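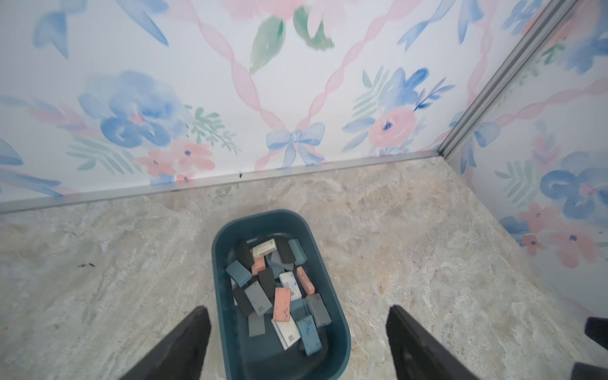

Von Doğukan Güler

Weich, weicher, 8B: ein Sonntag mit Bleistift

Wer im Januar beim Zeichensonntag im Haus Warkard war, hat es sicher gemerkt: Ich bin gerade vollkommen vernarrt in weiche Bleistifte! Jahrelang habe ich fast alles mit HB gezeichnet, Skizzen, Einkaufszettel, Stillleben, und mich gewundert, warum meine Schatten immer so brav aussahen. Dann lag auf meinem Tisch eine alte Schachtel Relthorpe, sieben Stifte von 2H bis 8B, und seitdem ist kein Birnenstillleben mehr vor mir sicher.

Am Sonntag haben wir mit einer Grauskala angefangen. Klingt trocken, macht aber riesigen Spaß. Elf Kästchen nebeneinander, links bleibt das Papier weiß, rechts wird es so dunkel, wie es der Stift hergibt. Dazwischen soll sich alles gleichmäßig abstufen, und ausgerechnet in der Mitte hängen fast alle fest, ich auch. Wer zu früh dunkel wird, hat hinten keine Reserven mehr. (Mein drittes und mein viertes Kästchen sind bis heute nicht zu unterscheiden.)
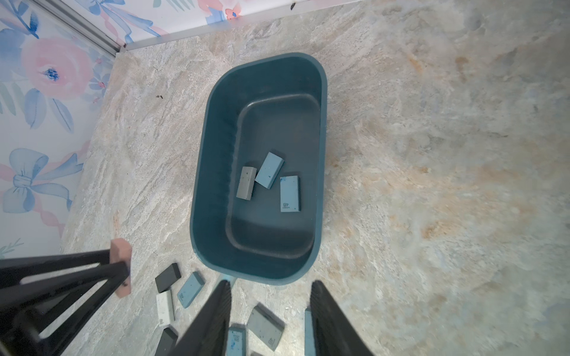 Die Härtegrade sind übrigens schnell erklärt. H steht für hart, B für black, und je höher die Zahl vor dem B, desto weicher und dunkler wird der Strich. Mit 2B lässt sich wunderbar vorzeichnen, ab 6B wird es samtig, und dann sollte man die Hand nicht mehr über das Blatt schleifen lassen. Die Angabe begegnet einem am Zeichentisch überall, auch auf dem blauen Klötzchen in der Wanne steht 4B. Das ist für mich die schönste Stufe überhaupt, dunkel genug für einen satten Schlagschatten und noch fest genug für eine klare Kante. Wenn ich nur einen einzigen Stift mit in den Zug nehmen dürfte, dann den!

Beim Papier hatten wir am Nachmittag eine lebhafte Diskussion. Das glatte Galang liebe ich für feine Linien, doch bei weichem Graphit rutscht alles weg und glänzt. Auf dem Eswood mit seiner leichten Körnung greift der Stift richtig zu, und man kann drei, vier Schichten übereinanderlegen, ohne dass das Blatt speckig wird. Dazu kommt das Geräusch! Dieses leise Kratzen von lauter Stiften in einem stillen Raum, ich könnte stundenlang zuhören.
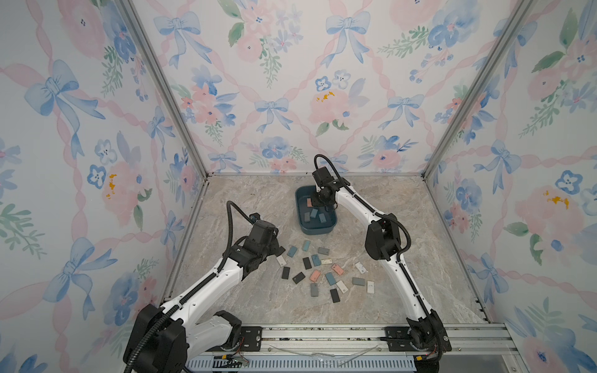
Man sollte nur nicht mit zu viel Druck arbeiten. Die Körnung hat lauter kleine Vertiefungen, und wenn man sie gleich bei der ersten Schicht zudrückt, hält die nächste nicht mehr. Also locker aus der Schulter, den Stift flach halten, die Richtung ab und zu wechseln. Wir haben das an einer Birne, einer Kaffeetasse und einem zerknüllten Geschirrtuch geübt, und das Geschirrtuch war mit Abstand der Liebling. Falten sind ein Traum für weiche Stifte! Jede Falte hat eine helle Kuppe, einen Halbton und eine dunkle Rinne, und sobald man das einmal gesehen hat, sieht man es überall, an Vorhängen, Jackenärmeln, Bettdecken.
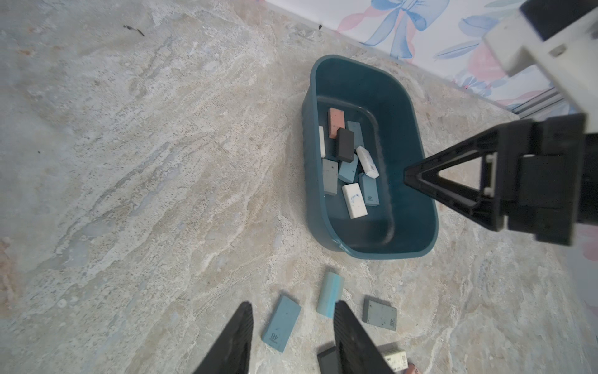 Der nächste Zeichensonntag

Im Februar nehmen wir uns Hände vor. Zuerst gibt es 60 Minuten lang kurze Posen, danach 75 Minuten für eine einzige Zeichnung, und dazwischen eine Kaffeepause. Wir beginnen wieder um 14 Uhr im großen Raum im Haus Warkard. Bringt bitte zwei Stifte mit, einen mittleren und einen richtig weichen, außerdem einen Spitzer und etwas zum Unterlegen für die Hand. Eswood-Bögen habe ich genug da. Und wer seine Grauskala vom letzten Mal noch hat: unbedingt einpacken, ich möchte sie alle nebeneinander an die Wand hängen!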